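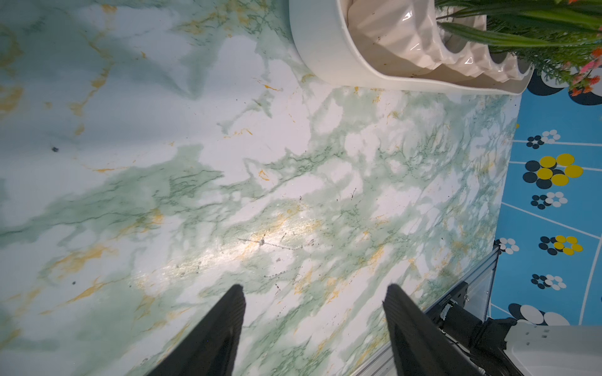 Katalin Vida

1 January 2025

The annual review of household furnishings has been completed, and the principal decision concerns the table. It is to be retained. I had given serious consideration to replacing it during July, when Girkora reduced the price of its plain oak model to 300 pounds, and the matter was held over until the end of the year so that it could be settled properly.

The surface is marble-patterned, pale white with green veining and threads of gold. Opinion in the household remains divided on the gold. My own view is that the pattern is at its best through the middle, where the green gathers into something close to lichen, and that the quieter grey-green area could have been larger. Visitors tend to remark on it before they have taken off their coats.

The gloss is the chief difficulty. Light falling on the table produces a bright patch in which every fault is on display. A thin dark scratch is visible there, with small specks along it, and I have not yet established whether the specks will lift. Crumbs and dust show up across the middle and will be dealt with before any further work is attempted.

The following arrangements now apply. The table will be wiped with a soft damp cloth after each meal and dried with a clean one. Scouring powder is not to be used at any time. Hot dishes are to be placed on the cork mats supplied by Irketti, of which we own 4, and plates are to be lifted and not pushed. Keys should be left in the hall.

As regards the scratch, I wrote to Vlachou, who undertake small repairs to furniture, and received a courteous reply. They advise against filling so fine a mark and suggest polishing only. Their charge for a home visit is 54 pounds – a reasonable sum, though I should prefer to try the tin of Mondier polish already in the cupboard. It will be tested first on the underside, and left overnight.

A tablecloth was also proposed. I have declined this for the present, having lived with a cloth on the previous table for years and spent much of that time washing it. The proposal may be raised again when the polish has been tried.

The chairs will be considered separately. Two of them require new felt pads.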